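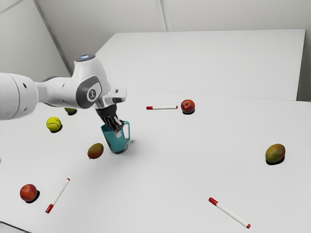
Lists > Baths and Lidos > Archive > November > Re: Gronton day ticket, worth it?

Subject: Re: Gronton day ticket, worth it?

> Has anyone else had the leaflet from the new baths at Gronton? We are
> thinking of going for a long weekend and stopping at the Rennie, as it
> is joined to the baths by a covered walkway and you can go across in
> your dressing gown. The day ticket is £54 but that gets you all the
> pools, the steam rooms and a robe. The water comes up from 483 metres
> down and is meant to be very good for joints. They also do the Perari
> treatment, which I hadn't heard of but it sounds lovely. Would we be
> better with the two-night package or just paying on the door? And can
> you get there without a car?

I had the same leaflet. I also went, in the half-term week, so I can answer some of this, though you may not like it much.

The water first. I have no quarrel with the 483 metres. It's on a brass plate by the entrance and I can't see why they would make it up. What I do quarrel with is the jump from "deep" to "good for joints". The leaflet never says what is in the water. I asked at the desk for the analysis, which most of the old spa towns will have up on a wall somewhere, and was given a second copy of the leaflet. I then asked whether the big pool was filled from the borehole or from the mains and was told it was "a blend". A blend of how much of each, they couldn't say. It smelt of chlorine to me, like any other pool.

They are also fond of saying the spring has been known for 1000 years. Perhaps it has. There was a spring at Gronton on the old county map, in a field on the other side of the river, and if anyone on the list can show me it's the same water I'll gladly eat my words.
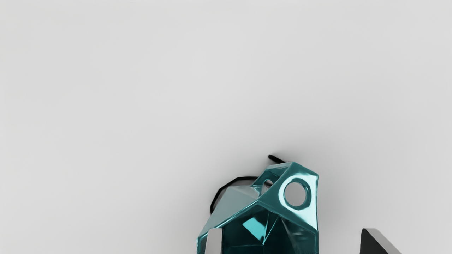 My knees were no better or worse on the way home, for what that's worth, and I was in for most of the afternoon. It's warm water. Warm water is nice. I'd pay for warm water, but I'd want to pay a warm water price.

On your other questions, in no special order:

1. The ticket. £54 is for the full day and "all the pools" takes in the children's splash pool and the cold plunge. The outdoor pool, the one on the front of the leaflet with the steam coming off it, shuts at 4pm in winter. That's in small type on the back. The robe is a loan and they hold a deposit for it, so bring your own if you have one. There is an evening ticket from five o'clock that costs a good deal less, and the place had nearly emptied by then.

2. The Rennie. Perfectly decent hotel, thin walls. I'd do the sum before booking the package. When I added up the room on its own and two day tickets it came out within a few pounds of the package price, and the package ties you to fixed times in the steam rooms. Paying separately also means you can skip the second day if you've had enough. The covered walkway is covered on top and open at the sides, so think about that before you set out in a dressing gown.

3. The Perari. I read the board outside the treatment room twice and still couldn't tell you what it is. There is warm mud in it, then a rest, then some sort of tea. The board says it "wakes the body's own tides". I didn't book. If somebody here has had it done I'd like to hear, especially if you paid for it yourself.
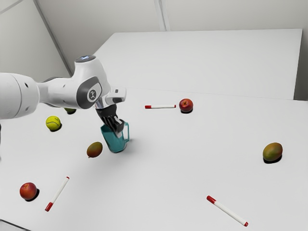 4. Getting there. Train to Reltton, then the bus from outside the station. The leaflet says "minutes from Reltton" without saying how many, and mine took the best part of an hour because it goes round by the villages. The last bus back is 6.40pm, so the evening ticket is no use unless you're staying over or willing to pay for a taxi. Check the winter timetable too, as the one on the baths' own website was still last summer's when I looked.

So, on the door, one day, and in the morning if you want the outdoor pool. If it was my money again I'd go to the old baths in Reltton itself, which are shabby and have a draught in the changing rooms, but you can see the analysis in a frame by the tills and the hot pool is properly hot.

Happy to be told I caught Gronton on a bad day. Has anyone been since the clocks went back?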